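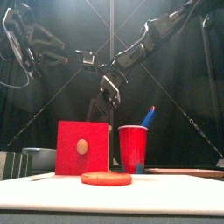
Foto: Ankica Janevski

Foren › Programmierung › Datenstrukturen › Hashtabellen

Neu Unbeantwortet Schlagwörter Anmelden

Lineares Sondieren: Suche bricht nach dem Löschen zu früh ab

Olluseck, Oktober

Ich habe eine Hashtabelle mit offener Adressierung und linearem Sondieren, Größe 97, Hashfunktion h(k) = k mod 97. Einfügen und Suchen laufen. Beim Löschen setze ich den Platz auf leer. Füge ich 43 und dann 340 – 54 nein, sorry, 140 ein (beide Hashwert 43) und lösche 43, wird 140 nicht mehr gefunden. Muss ich nach jedem Löschen alles neu einfügen?

Prirken

Nein. Die Suche endet am ersten leeren Platz, deshalb darf ein gelöschter Platz nicht als leer gelten. Üblich ist ein dritter Zustand: leer, belegt, gelöscht. Die Suche läuft über »gelöscht« hinweg, das Einfügen darf den Platz wiederverwenden – aber erst, wenn feststeht, dass der Schlüssel weiter hinten nicht schon vorkommt. Gelöschte Plätze zählen für die Sondierlänge wie belegte. Bei etwa 70 Prozent (belegt plus gelöscht) würde ich die Tabelle neu aufbauen.

Lucero

Nimm Verkettung, dann hast du das Problem nicht.

Nindusach

Bei linearem Sondieren geht es auch ohne Markierung: Platz i leeren, dann ab i+1 bis zum nächsten leeren Platz weitergehen. Liegt die Heimatposition eines Eintrags an Platz j zyklisch nicht im Bereich (i, j], wird er nach i verschoben und j ist die neue Lücke. Den Umlauf am Tabellenende nicht vergessen. Für doppeltes Hashing taugt das Verfahren nicht.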